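**Hekero starts to rent out its hand-held gripper kit**

Hekero has opened a rental service for its hand-held gripper kit, the company told customers on Thursday. Until now the kit was only for sale, at a price that many small teams found too high. Renters pay by the week and receive two grippers, a charger, a carrying case and access to the upload page.

The kit is meant for people who record everyday hand tasks, which are later used for training robot arms. A person holds the gripper, closes the fingers on an object and moves it as they would with their own hand. Desk work is one of the first task packs, with pens, erasers and pencil cases. 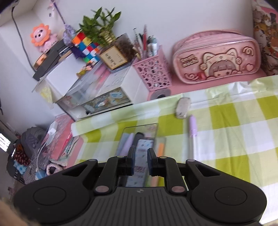 *Photo: Hekero / Isla Guthrie*

Wilma Geddes, who leads the rental service, said that 213 people used the kit at home during a trial that ended in April. They sent in almost 2,000 recordings. "The most common question was about small and soft things," she said. "A clear pencil case with pens in it is harder to grip well than a box, so we wrote a new guide page for it."

The shortest rental is 7 days. Repairs are done by Miettinen, and a broken finger pad is replaced without extra cost.

Alasdair Munro of Genow, a company which took part in the trial, was pleased with the price but wished for a lighter grip. "After one hour my wrist is tired," he said. Hekero answered that a lighter model is planned, but it gave no date for it.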